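Kilteck Hand-Held Gripper Pair

Two grippers, one for each hand, with black parallel fingers and padded faces. You hold them the way you'd hold a pair of kitchen tongs, do a job with them at a table, and the motion is recorded so a robot arm can be trained on it later. We've carried the Kilteck pair since the spring, and after our open day in December we have a lot more to say about it than the spec sheet does.

What you get

One left unit and one right unit, each with its cable, plus spare finger pads and a screw kit. The pads come off with a small hex key, and both sides take the same part, so you only need to stock one kind. The drilled top plate takes whatever brackets or markers your own setup calls for. Cable length is 6 feet on the standard set. Longer cables can be ordered, and if your people like to move while they work, please do order them (we learned this at our own bench).

How it feels to use

The first minute is strange and the second is fun! The squeeze is light and the fingers close evenly, and most people stop thinking about their hands as soon as they have something to pick up. Your wrist will want to turn further than it needs to. Slow down, keep your elbows loose, and let the fingers come in level with the table.

Round things are harder than square ones. Soft things are easier than you'd think, because they give a little and the pads get more surface to hold. Clear plastic is the one that makes everybody laugh, as it bends away from you right when you think you've got it.

The open day

We ran the Kilteck demo at the Plindenitz workshop, on a plain table with two stands behind it, and kept the doors open from 2 in the afternoon until well past dark. We had 62 visitors through. Holger Lindqvist set up the bench and wrote the task cards, and Wenche Rønning gave the short talks in between, with plenty of time for people to ask about drift, calibration and how tired your thumbs get (a bit, after 30 minutes, so take breaks).

The favorite card by a mile was the toy and bin one. It reads, in full: "Orange toy into clear bin. Both hands allowed. Put the bin back where you found it." People who had never touched a gripper went straight for it, and several came back for another turn after the talk. Holger's tip, which he gave to everyone in the line, was to look at the bin first and the toy second. You want to know where the opening is before your hands are full.
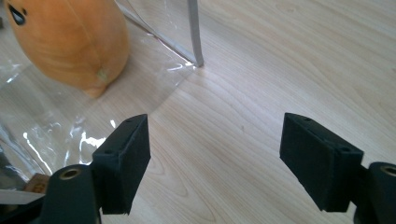
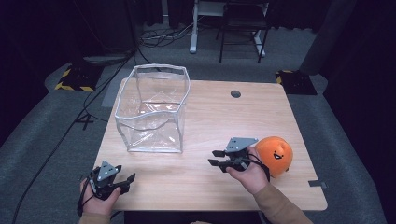
Wenche likes to steady the bin with the left unit and do the lifting with the right. Left-handed visitors swapped that over with no trouble, and the two units weigh the same, so neither side feels like the spare. A teacher from Trurner spent a good part of the evening trying it one-handed and got quite attached to the idea. We think she has a point, and Holger is working up a set of single-hand cards for next time.

Two things came out of the day that we've already passed along to Kilteck. Visitors with small hands wanted the grip a touch narrower, and there were repeated requests for pads in a lighter color. We'll update this page when we hear back.

Fit and compatibility

Works with the Öberg bench mount and the older Öberg floor stand. For the floor stand you'll need the adapter ring, which is sold separately. Wipe the pads with a dry cloth only, and check the screws on the top plate before a long session.

If you'd like to try a pair before you order, write to us and ask for bench time at Plindenitz. Bring something from your own work to pick up, the odder the better!

Contact us | Orders and returns | © Plindenitz Workshop | Back to top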